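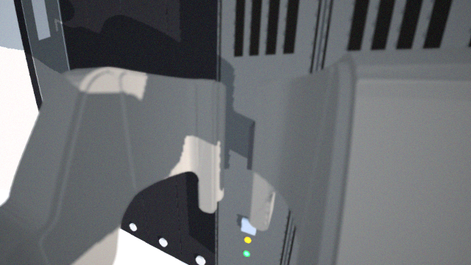

Dark casing, glossy finish.

Endau fault tickets

4000 tickets from Kurian hosting. The supplier, Prelier, calls them clean. I doubt it: 53 have no closing time.

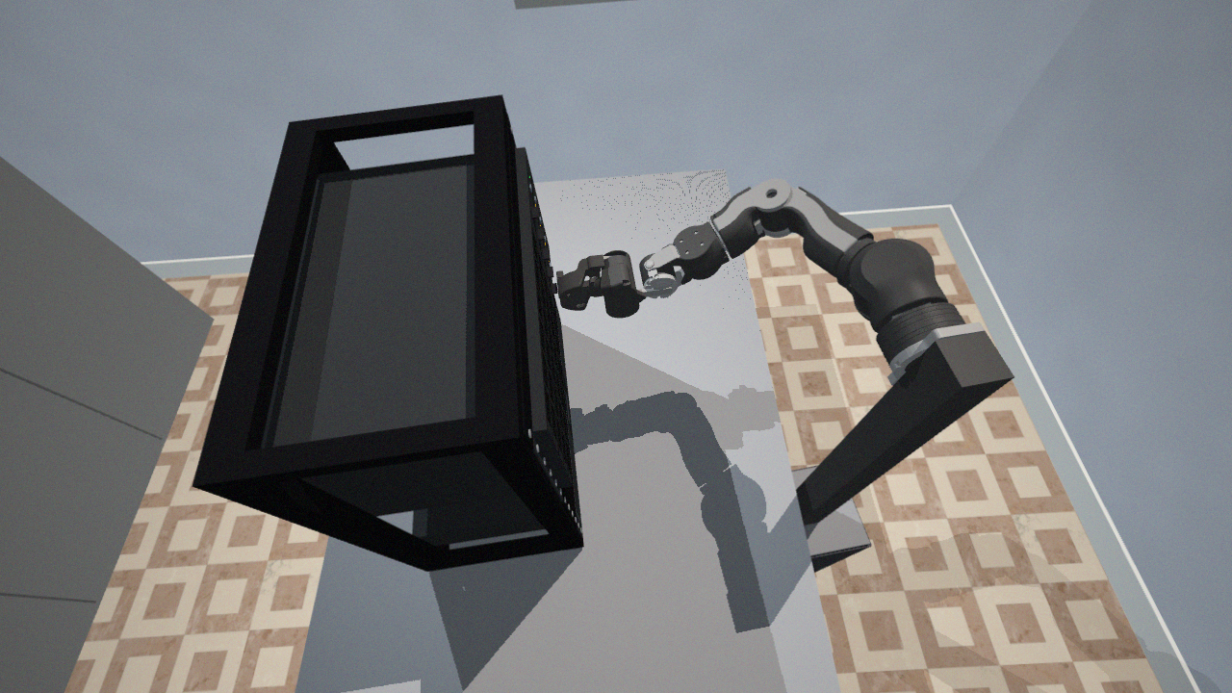 Black cabinet with perforated side panel.

Causes were picked from a menu of 42, and "other" wins far too often.
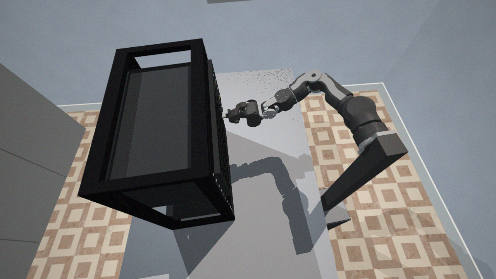
Can I use this to predict faults?
I wouldn't. Quiet faults never got a ticket.

Bultier's labels disagree with ours in June. Trust neither. 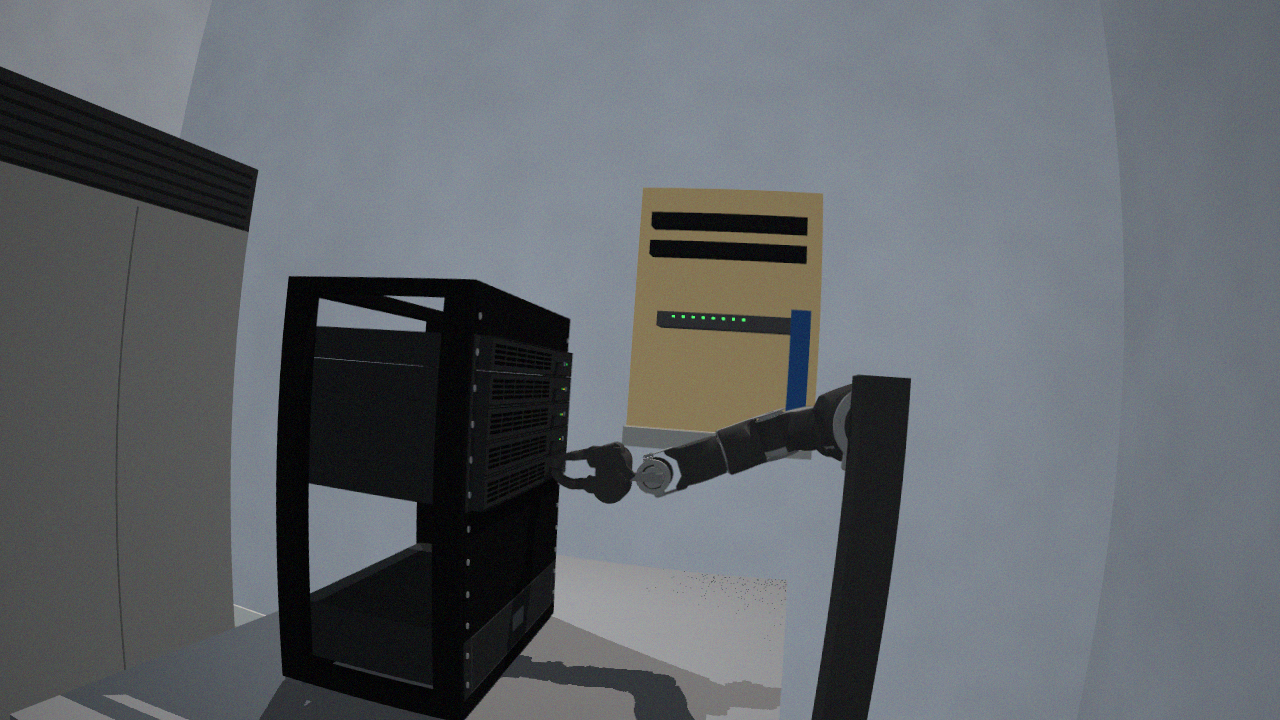 Licence

Research only, or so Prelier says.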